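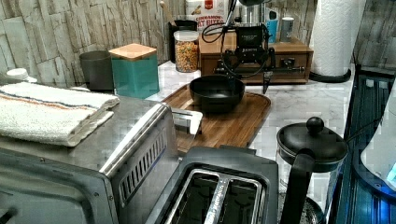
Does a white marble counter have to be resealed every year?
It depends on how fast the stone takes in water, and a yearly schedule on the back of a bottle can't know that.

Posted by lowgrit in Kitchens > Stone and Tile

I'm putting that at the top so people who only came for the short version can leave. The longer version is that I'm tired of being sold sealer. We've had our marble for two years. The shop that cut it, Begum, put a sealer on before delivery and sent us home with a care sheet. The care sheet says reseal every year with Jomine, which they happen to carry at the front desk for $74 a bottle. It also says failure to reseal "may result in permanent damage."

Damage from what? It doesn't say. I called and the person on the phone said "staining and etching." I said a sealer doesn't stop etching, it's acid on calcite, the sealer is down in the pores and the lemon juice is up on the surface. Long pause. Then she said a lot of customers report less etching. I'm sure they report all kinds of things.

So: has anybody here let theirs go on purpose and watched what happened?

mossbank
I skipped it. Same sort of stone, honed, heavy use, kids. The water test is all I do. Puddle of water, leave it 10 minutes, wipe. If the spot is darker than the rest, it's drinking and you seal. If it's the same color, put the bottle back in the garage. Mine has passed every time except right beside the faucet.

lowgrit
And did you do the faucet area only, or the whole run?

mossbank
Only the faucet area. I couldn't see a line afterward.

tuckpointer
I set stone for a living, so take this with whatever salt you like. You're right about etching and right about the $74. Where I part ways is with "let it go and see." The test tells you about the place you tested. People put the puddle in the middle of the island where nothing ever happens, it beads up, they feel clever, and then a bottle of olive oil weeps next to the stove for a month. Oil goes in slower than water and comes out a whole lot slower. I get the calls.

lowgrit
Fair on the oil. But a yearly schedule doesn't fix that either. Somebody can seal in March like the sheet says and still have a bare patch by the stove in the fall, with a nice clean conscience.

tuckpointer
Sure. But somebody who seals once a year has looked at the counter once a year. Most people don't look at it at all.

penny_farthing_2nd
Can I ask something dumb? I bought the Jomine (sorry) and the label says two coats, wipe off the excess. I did the two coats and now there's a haze I can feel with my fingertips. Did I ruin it?

mossbank
Probably not ruined. Sounds like it dried on top. With a lot of the solvent ones you can wet the haze with a little more of the same product, let it sit briefly, and buff it off while it's still wet. Read the label first in case yours is water based, and try a corner.

tuckpointer
What he said. And that haze is my whole gripe with sealing on a calendar. If the pores are already full, the new stuff has nowhere to go. It sits on top and gets sticky and picks up dirt, and then the owner thinks the marble is going bad and buys more sealer.

lowgrit
Which suits somebody very well.

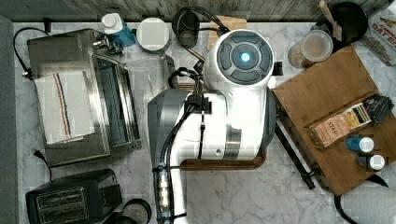

Dörte Reuter
I'm going to disagree with nearly everyone. Our counter came with no sealer and we never put any on. It has rings, it has a shadow where the coffee lives, and there's an orange patch from a turmeric incident that faded by itself over a winter. Old marble in bakeries looks like that and people drive hours to take pictures of it. I think most of the worry comes from wanting a soft stone to behave like a dinner plate. If you want a plate, buy quartz and stop reading care sheets.

lowgrit
I half agree, but "it looks lived in" is also something the stone yards say, usually right before they take your deposit. They tell you the patina is charming, then hand you a sheet saying stains are permanent damage. Pick one.

Dörte Reuter
Nobody sold me the patina. I got it free.

penny_farthing_2nd
The haze came off! It took some elbow grease and a stack of old T-shirts, but it feels like stone again. Thank you both. For what it's worth the label does mention it, in tiny print under the part about the warranty.

quarterround
Since warranties came up. Before you throw out the care sheet, look at what you signed. Ours is from Miseo and it covers staining only if you can show receipts for their sealer. Different shop, same trick. I'm not saying it's worth paying for, only that you should know you're giving it up.

lowgrit
I dug mine out last night. It covers "manufacturing defects in the sealer." So if I pour wine on it and it stains, they'll look into whether the sealer was defective, and I'd guess it'll turn out I poured wine on it.

quarterround
Ha. Yes, that's about what mine says with more paragraphs.

tuckpointer
Has anyone here ever collected on one of those? In all my time in the trade I haven't met the person.

mossbank
My sister-in-law tried. They sent her a poultice kit. It worked, oddly enough, but it was baking soda and water in a nice jar.

ridgeline_b
The permanent sealers are a different story. We had Stiken put on at the yard and there's no resealing, ever. Fifteen-minute job. Worth a look if you hate the upkeep.

lowgrit
How long ago?

ridgeline_b
Last spring.

lowgrit
Then I'd hold off on "ever." Did they say what's in it, or what happens if you want to take it off and rehone? I've asked two yards about the permanent stuff and neither could tell me.

ridgeline_b
They gave me a brochure. I'd have to find it.

tuckpointer
Some of those do hold up well. The trouble is rehoning takes off the top of the stone, and whatever was in there goes with it. If it ever gets etched badly enough to need that, you're starting over. Ask them in writing whether the warranty survives it.

lowgrit
Update, for those keeping score. I did the water test last night, by the sink, by the stove and on the end where we chop. The sink and the chopping end were fine. By the stove it went dark — not much, but I could see it from across the room once I knew where to look. So tuckpointer gets that one. I'm going to seal that stretch and leave the rest alone, and I'm buying something from the hardware store, not the front desk.

tuckpointer
I'll take it. Wipe the stove area down with acetone first and give it overnight before you seal, or you'll be locking the oil in.

Dörte Reuter
Or leave it and have a nice dark patch by the stove.

penny_farthing_2nd
Does the acetone hurt the polish? Mine is shiny and I've had enough excitement with it this month.

tuckpointer
It won't hurt the stone. Keep it away from painted trim and caulk, turn the burners off, open a window.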